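Acta de la reunión de la asociación de vecinos del edificio Zalten
Mes de noviembre, 19:30 horas, sala de la planta baja

Asistentes: Paavo Rissanen (preside), Doaa Tahiri (secretaria), Muchen Dai, Zixuan Lei.
Ausente con aviso: Yuxi Zou, que envió sus comentarios por escrito.

1. Aprobación del acta anterior
Se lee el acta de octubre. Muchen Dai pide corregir una frase: donde dice «se cambiará la puerta» debe decir «se pedirá precio para cambiar la puerta». Con esta corrección, el acta queda aprobada por todos los presentes.

2. Ruido del patio interior
Zixuan Lei informa de que el ventilador del garaje sigue haciendo ruido durante la noche, sobre todo en los pisos que dan al patio. El técnico de la empresa Reter vino dos veces y apretó los soportes. Según Zixuan, el ruido bajó unos días y después volvió igual. Paavo Rissanen propone pedir a Reter un informe escrito antes de pagar la segunda visita. Se acepta.
Doaa Tahiri recuerda que el ventilador se puede programar y que en verano estaba apagado desde las 23:00. No se sabe quién cambió el horario. Muchen Dai va a revisar el programador y lo dejará como estaba.

3. Goteras en el trastero 13
La humedad en la pared del fondo es más grande que en primavera. Se presentan dos presupuestos: uno de Drimbridge, por 1.036 euros, que incluye abrir la pared y cambiar el tramo de tubo; otro de un albañil del barrio, más barato, pero sin el trabajo de fontanería. Yuxi Zou, en su escrito, prefiere el primero y pide que se confirme si la pintura está incluida. Los presentes no encuentran este dato en el papel.
Se decide aceptar el presupuesto de Drimbridge con la condición de que la pintura esté incluida o cueste hasta 200 euros más. Si cuesta más que esto, se tratará de nuevo en la próxima reunión.

4. Bicicletas en la entrada
Hay discusión larga sobre este punto. Muchen Dai considera que las bicicletas molestan el paso de los carritos y de las personas mayores. Zixuan Lei responde que en el cuarto de bicicletas ya no hay sitio, y que varias de las que están allí tienen las ruedas sin aire desde hace mucho tiempo. Se acuerda poner un aviso en el tablón para que cada vecino marque la suya con su nombre y su piso. Las bicicletas sin marca al final del mes siguiente se llevarán al sótano, y no se tirará ninguna sin otra decisión.

5. Llaves de la azotea
La copia de cada llave cuesta 85 céntimos más que el año pasado. Paavo Rissanen tiene una llave y la señora Tahiri otra. Se pide una tercera para el piso de Yuxi Zou, que se ofreció a abrir al técnico de la antena.

6. Ruegos y preguntas
Zixuan Lei pregunta si se puede cambiar la bombilla del segundo rellano por una de luz menos blanca. Sí se puede, él mismo la compra y entrega el recibo.
Doaa Tahiri pide que las quejas se manden por correo y no por mensajes a su teléfono después de las 22:00.

Se levanta la sesión a las 20:50. La próxima reunión será en enero, en la misma sala.

Doaa Tahiri, secretaria
Visto bueno: Paavo Rissanen, presidente 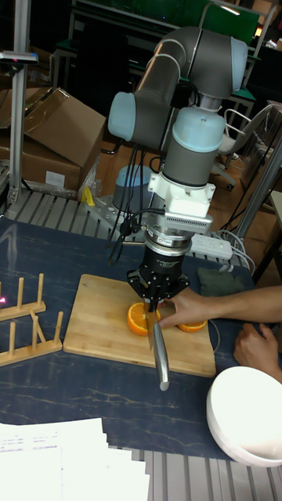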